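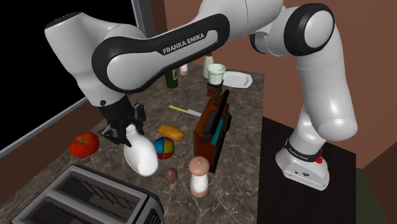 Section 9. Working Beside the Arm: Counter Clearing and Sorting

9.1 Scope

Section 9 applies to stations where a Vorham cell has taken over clearing and sorting of kitchen goods at the returns counter. It covers shift start, the shared work period, exception handling and shift end. Mechanical installation is covered in Section 4. Gripper calibration is covered in Section 6.

The section replaces the earlier sheet "Notes for Counter Staff," issued in August. Discard printed copies of that sheet.

9.2 Changes to the counter job

Before installation, one attendant at each counter picked up every returned item, looked it over, and placed it in a bin. With the cell in service, the arm does the picking and placing. The attendant does the following:

- sets out each batch
- confirms item classes on the station screen
- handles items the arm has refused
- signs off the batch

Lifting and reaching are reduced. Screen time and standing time are not. Supervisors should keep the same break schedule that was in force before installation and should rotate attendants between the counter and the packing line at least once per shift.

Batch targets are set by the site. The cell reports cycle times by station, and these must not be used as a measure of an individual attendant's pace. See the staffing agreement held by the site lead.

9.3 Starting a shift

1. Check that the shift name on the station screen matches your own. If it does not, log the previous user out.
2. Walk the floor line and remove carts, stools and bags from inside it.
3. Press and release the stop button, then reset it. The screen must show STOP TESTED.
4. Select HOME. Stay outside the floor line until the arm comes to rest.
5. Set out the first batch. Leave a hand's width between items where the counter allows it.
6. Turn knives so that the handles are clear of other goods. Do not stack anything on a blade.
7. Step back and select BEGIN BATCH.

Note: Food items may be mixed with tableware in a batch if the class list includes both. Raw eggs must be entered as FRAGILE before the batch begins. The default class for small rounded goods applies more grip force than a shell will bear.

CAUTION: Do not reach under the arm while the status light is green, even if the arm is not moving. A pause between picks looks the same as a stop.

9.4 During the batch

1. Watch the screen for class prompts. Confirm or correct each one.
2. If the arm holds an item and does not proceed, wait for the message. Do not take the item from the fingers.
3. For message 40 (GRIP UNCERTAIN), select LOWER. The arm sets the item down and retracts.
4. For message 98 (PATH BLOCKED), select PAUSE, wait for the amber light, and move the blocking item. Select RESUME from outside the floor line.
5. If the same message appears twice for one item, mark the item MANUAL and sort it by hand at the end of the batch.

Note: Narrow-necked pieces such as vases and bottles are gripped at the neck. Some tilt of the body during the lift is normal. If the piece slips in the fingers, select LOWER and mark it MANUAL.

CAUTION: Unplug toasters and other small appliances before they are placed on the counter, and tie up the cord. The arm does not detect cords reliably.

9.5 Refused items

Refused items stay on the counter until the batch ends. Enter a reason code for each one. Codes are reviewed by the process owner, Kirsten Marchand, and are used to correct the class list. A high number of refusals does not count against the attendant or the station.

Attendants may ask for an item type to be kept permanently manual. Send the request through the Irnarow terminal with the item code and one sentence of explanation. A written answer is given in either case.

9.6 Ending a shift

1. Let the current batch finish, or select END AFTER PLACE.
2. Confirm that the fingers are empty.
3. Select HOME, then LOCK.
4. Wipe the counter and the finger pads with a dry cloth. Do not use spray cleaner on the wrist.
5. Hand over open exceptions to the next attendant by name.

9.7 Training and contacts

No one may run a batch alone before completing the Bautista counter module and one supervised shift. Attendants moved to other work after installation keep access to the module and may return to the counter without repeating it.

Training records: Crescencio Contreras, extension 1777
Spare finger pads: Astov parts desk
Section revised: December 19, 2020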